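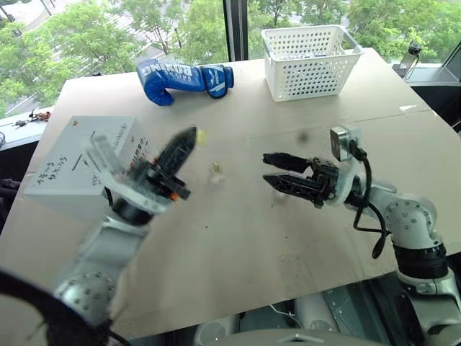

Robotic arms with two-fingered grippers above a light beige tabletop.

Fenutdale core shows thicker dolomite beneath the Ferrand quarry

20 Dec 2024

A core drilled below the floor of the Ferrand quarry in Fenutdale has passed through a much thicker body of dolomite than earlier maps of the site showed. Trenetti, the quarry operator, released the summary log this week. The hole was drilled in May and reached a depth of 114 meters.

Dolomite is a carbonate rock made mostly of calcium magnesium carbonate. It commonly forms when magnesium-bearing water moves through limestone and replaces part of the calcium in it. The change often destroys fine detail in the original rock, including fossils, and leaves a sugary texture of interlocking crystals.

The log divides the core into four units. The top unit is gray limestone with shell fragments, the stone now cut at Ferrand for crushed aggregate. Under it is a thin bed of dark shale, followed by the dolomite. The lowest unit is a sandy limestone, and the hole ended in it without reaching the base.

Earlier work had placed the lower contact of the dolomite much closer to the quarry floor. That figure came from two shallow holes on the east side, both of which stopped in a clay-filled fracture. The clay was read at the time as the top of the next unit. In the new core the same clay appears within the dolomite, with similar rock on either side.
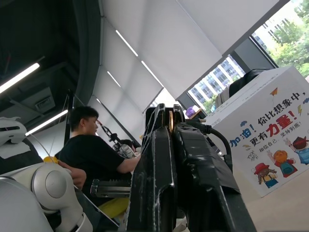
Thin sections were cut by Merkberg, a testing laboratory that handles most of Trenetti's stone work. They were stained with alizarin red, a dye that colors calcite and leaves dolomite clear. Most of the sections from the middle of the unit took almost no color. Those near the upper contact were patchy — stained shell fragments sat in an unstained groundmass — and the log lists them as partly dolomitized limestone.

Porosity varies over short distances. Some 3 percent was measured in the tight upper part, with higher values lower down, where small cavities are lined with dolomite crystals. A few cavities also hold calcite that formed later. Water absorption and freeze-thaw tests on the lower part are not finished.

Trenetti said the result does not change current production, which remains in the upper limestone. Any move into the dolomite would require a deeper pit and a new groundwater study, as the shale bed appears to hold up the local water table.

A second hole is planned on the west side of the quarry to check whether the unit keeps its thickness in that direction. The full log, including the stained section photographs, will be filed with the site records once the remaining tests are complete.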